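Packaging Basics, handout 6: the takeout cup
April 29, 2025
Course notes, Bongate. Bring these to the workshop, I won't print them again.

Carry-over from last time: we ended on tubes and cartons. Cups are a different animal, the customer holds the thing, drinks from it, carries it down the street, throws it out. So the pack is also the tableware. Keep that in mind for all of the below.

1. Shape

Tapered wall, wider at the top. Reasons: nests in a stack, fits a hand, fits a holder. Steeper taper = shorter stack but the cup gets tippy. Write down both effects, people always forget the second one.

Blank is a curved strip (a fan shape), not a rectangle. Any straight line you draw on the flat blank will bend when it's rolled. Try it with scrap paper before you argue with me.

Side seam: overlap runs top to bottom. Keep faces, logos and small type away from it. Put it opposite the main mark if you can.

Rim: rolled outward. Stiffens the mouth, gives the lid something to grab. No art on the roll.

2. Graphics on a curve

You only ever see part of a cup at once. A mark that needs the full wrap to be read is a mark nobody reads. Big, few strokes, high contrast. Dark ground with white on it is the easy win for distance. 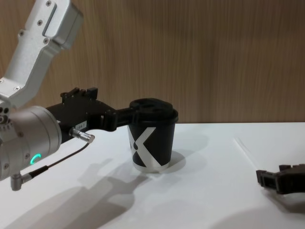

Diagonals are a good test. Two thick strokes crossing will survive the taper better than thin verticals, which start to lean as soon as they're off center. If the letter is wide, check where the ends go when the cup turns a quarter. Do they still look deliberate? A half letter is fine if it's still bold.

Bands near the base: remember the arc. A band on the blank must follow the bottom curve or it'll climb at one side and drop at the other. White band on a dark cup shows every misregister so ask the printer for tolerance up front. Heder quoted one thing and delivered another last June, see the worksheet.

Solid dark coverage: more ink, scuffs in the sleeve, rub marks where cups nest. Ask for a rub test. Black shows finger grease too, esp. matte.

3. Lids

Most students skip the lid. Don't. From standing height the lid is half of what you see.

Terms you need for the quiz sheet:
Skirt - the part that goes down over the rim
Overhang - how far the lid sticks out past the wall
Dome or plateau - raised center, room for foam
Sip opening - small hole, usually in or near a recess so drips run back
Vent - tiny second hole, lets air in. No vent, glugging.

Fit: should click, should come off with one hand without crushing the wall. Too tight and people squeeze the cup to get the lid off, you know what happens then.

Lid color. Matching black on black reads as one object. White lid on a dark cup cuts it in two, cheaper to source sometimes but you loose the silhouette.

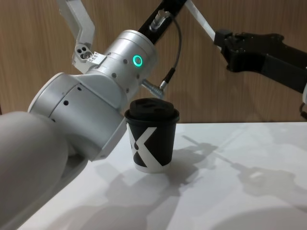

Line up the sip opening with the art? Cafes won't do it. Design so that it doesnt matter.

4. Short cups

Less height, less room, and the taper looks stronger. Don't just shrink the art from the tall size. Redraw. The Lurkix set is the one to look at: the mark kept its stroke width and lost its tagline on the small size. Good call I think.

5. Numbers for the costing exercise

Order A: 1,671 cups, one color
Order B: 680 cups, one color plus band
Order C: 400 cups, plain, stickered by hand
Lids are ordered separately. Order B came with 271 lids short, so work out what the cafe should reorder and whether to split it across two suppliers (Gál or Heder, price lists on the shared drive).

Show your working. Unit price only is not an answer.

6. For next week

- Unroll one used cup, rinse it first please. Trace the blank.
- Draw one letter on the tracing, full height, roll it back up, tape it.
- Look at it from standing height and from across a table. Two lines of notes on each.
- Bring a lid that fits and one that nearly fits.

Reading: pages on laminates and coatings in the Gál binder, skip the part on molded fiber, we do that after the break. Section 3 terms will come up again.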